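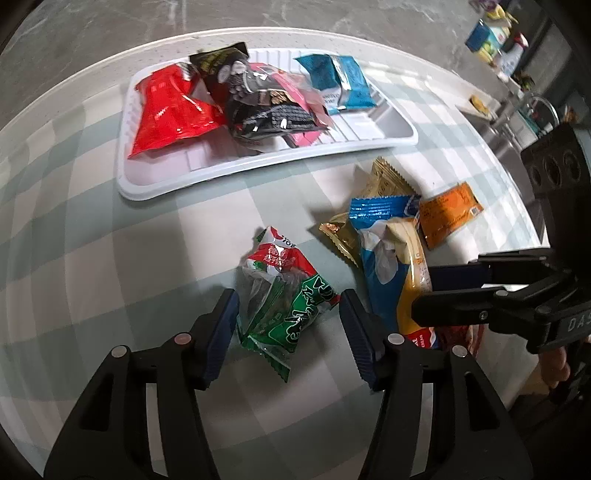 Snack swap moves to the Nirwood annex, and the trays are filling up
12 October 2017

If you've been missing the Curkis Street snack swap since it shut down in May, good news: it's back! The new home is the side room at the Nirwood Library annex, and I stopped in during setup (okay, I stopped in hoping for free samples) to see how things were coming along.

The idea hasn't changed. You bring a handful of individually wrapped snacks from wherever you like to shop, they get mixed in with everybody else's, and you go home with the same number of things you've never tried. Crackers, dried fruit, little cakes, candy, all fair game as long as it's sealed and in date. Labels can be in any language. There's a package on the table with Chinese characters on a red band that I have my eye on, and I couldn't tell you what's in it, which for me is most of the fun.

What's new is the trays. At Curkis Street everything went into one giant bowl and you had to dig, and the good stuff always ended up crushed at the bottom. Now the snacks get spread out in shallow white plastic trays, so you can see the wrappers and pick by color if that's your method. It is absolutely my method. I went straight for a shiny teal-blue one and then had to put it back, seeing as the swap hadn't opened yet.

The checkered tablecloths are staying, I'm happy to report. I'd have complained.

Last spring's final swap went through 552 packages in one afternoon, and the organizers are planning on 400 for the opener, with more held back in case the line gets long. Branano, the corner grocery on Chan Avenue, is putting in a box of its own to get things started. Entry is $2, or free if you bring ten snacks or more. The room holds 58 people, so you may have to wait in the hallway for a bit if you come right at the start.

Homemade treats can't go in the trays, sorry, and anything with nuts gets its own table by the window. Bring a bag to carry your haul home. They ran out last time and I left with my coat pockets full of rice crackers.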